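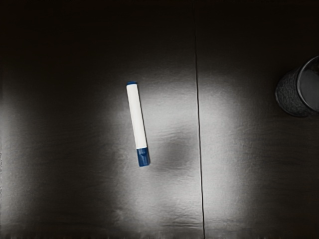 Budgeting for a first bench arm – what did you forget to price in?

Forum: Small Shop Automation > Buying and Planning

benchrat_47
Joined in May, first real post. We're a small contract packing shop and I've been asked to put together a budget for one robot arm on one bench. The job is light stuff: pens, markers, cups and small giveaway items going into boxes. Nothing heavier than a full mug.

I have two quotes. Riscombe wants 31 thousand for the arm, a two-finger gripper, a wrist camera and two days of setup. Ukmont is cheaper on the arm itself but the gripper and camera are separate lines and setup is billed by the hour. Owner wants one number from me on Monday.

What did you forget to put in your first budget?

tornlabel
Guarding and the risk assessment. Even with a small arm that's sold as safe to work next to, somebody has to sign off on the cell, and that costs money if you don't have a person in house. Ours was a separate invoice and I hadn't planned for it.

Also air, if you ever go to suction.

Fultitell_user
Fingers. The stock fingers on most two-finger grippers are flat pads and they are fine for boxes. For a round marker lying on a table they are so-so, and for a mug you have to decide if you're gripping the rim or the body. Budget for at least two sets of custom fingers and a spare of each.

I run the Fultitell planning software (hence the name, no connection to them otherwise) and the yearly license is the other thing I missed. First year was in the quote. Second year was not.

benchrat_47
Thanks both. Riscombe says the license is perpetual but support is yearly. I'll ask what happens to updates if we drop support.

mdk_lines
I'm going to disagree with where this is heading. You don't have a parts list problem yet, you have a "will it do the job" problem. Before you give the owner any number, get one of them to run your actual items in simulation. Marker on the table, cup on the table, vary the positions, vary the light. Most integrators will do this for free or close to it if they think you're serious. If it struggles there it will struggle on your bench.

tornlabel
Simulation told us everything was fine. Then we put in the real arm and the camera lost half the parts every afternoon when the sun came through the dock door. I wouldn't pay a cent for it.

mdk_lines
Was your light varied in the sim or was it one nice even lamp? That's the point. Uneven light, shadows, a seam in the table, dark cup on a dark surface. If all that's in there you learn something.

tornlabel
One nice even lamp. Fair enough. I still wouldn't pay for it.

Fultitell_user
Dark on dark is a real one. We had charcoal mugs on a black mat and ended up changing the mat. Cheapest fix we made all year. A white marker on grey will probably be the easy part for you, the dark items are what I'd ask them to test.

benchrat_47
Our benches are dark grey and there is a joint down the middle where two tops meet. Hadn't thought of either as a cost. Would you cover the whole thing or just replace the top?

Fultitell_user
Replace it if the joint has any step in it. Pens roll into a step and stay there. If it's flush, a mat is fine, but fix it down flat at the edges. Ripples throw off the height reading when you're picking something as thin as a pen.

old_conveyor
Reading all this and I'd ask whether you need an arm at all. We packed pens for years with a bowl feeder and a chute. It cost less than half of what you're quoting and it ran all day.

benchrat_47
We looked at a feeder. The trouble is the mix changes nearly every week. One job is markers and cups, the next is keyrings and notepads. Changeovers are what's killing us.

old_conveyor
Then an arm makes more sense, but count the changeovers in your budget too. Somebody has to teach it the new items. We demoed a Cifuentes unit last year and it took 47 minutes to set up one new part with their own guy doing it. Your people will be slower.

mdk_lines
Agree with that one. I'd put 15 percent on top of the hardware for changeover and training time in the first year, and another 15 for things you haven't thought of. If you don't spend the second part, the owner will be happy.

tornlabel
I'd go higher on the second part. Mounting plate, cable runs, moving an outlet, a light that stays the same all day. Small stuff but it adds up.

benchrat_47
OK. My plan is to ask both for a test with our own items including the dark cups, get Ukmont to put gripper, camera and setup into one fixed price, and add the two allowances on top. New bench top goes in as its own line. I'll post the final split once it's approved, or cut.

Fultitell_user
Ask for the finger drawings too. If you own the drawings you can get spares printed anywhere.

old_conveyor
And get the lead time in writing. Ours slipped twice.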